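Finish for a butcher-block bench top that sees solvent and glue

I have a butcher-block top in a shared workshop in Onamia. It gets light assembly work, marker ink, the odd spill of isopropyl alcohol, and a lot of sliding of metal parts. The factory oil has worn off near the front edge and the wood there feels dry and slightly fuzzy. I can take the bench out of use for 2 days at most. Should I re-oil it, or strip it and put on something harder? Food safety does not matter.

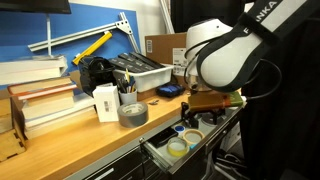 Category: Workbenches & Finishes

Nenbridge

It depends on how you want to maintain it. There are two sensible routes.

Penetrating oil (boiled linseed, tung, or a blended "Danish" type) stays in the wood and leaves almost no film. Scratches do not show much and repairs are local: sand the spot, wipe on more. It gives poor resistance to alcohol and ink. On a bench in daily use, expect to re-oil every 6 months.

Polyurethane or a hardwax oil leaves more on the surface. Oil-based polyurethane is the most resistant to alcohol of the common wipe-on products, but once it chips under a dropped vise jaw you have to feather the edge and recoat a wide area. It also needs several coats with drying time between them, and full cure is often 7 days or more. You can put light things on it sooner – just don't leave anything heavy or rubber-footed in one place.

With a short shutdown I would use oil. Sand with 120 grit, then 180, vacuum, and wipe with mineral spirits. Flood the surface, wait 15 minutes, and wipe off everything that has not soaked in. Lay the rags flat outdoors to dry, as linseed rags can heat up and catch fire in a pile.

Whatever you pick, treat the underside too. A top finished on one face takes up moisture unevenly and can cup. Check that the screws holding it to the frame sit in slotted holes.

Dranine

just oil it. did mine in August and its fine

Yordanov

Agree with most of the first reply, except the grit. If the front edge is fuzzy, raise the grain first: wipe with a damp cloth, let it dry overnight, then sand at 180. Otherwise the first wet spill will raise it again.

Don't go up to 1000 grit as some guides suggest. It closes the surface and the oil takes unevenly, more so on end grain.

For the alcohol, a sheet of tempered hardboard over the work area is cheaper than any finish. Cut it to the depth of the top, hold it with two strips of double-sided tape, and replace it when it gets ugly.

Last updated: 2022-12-03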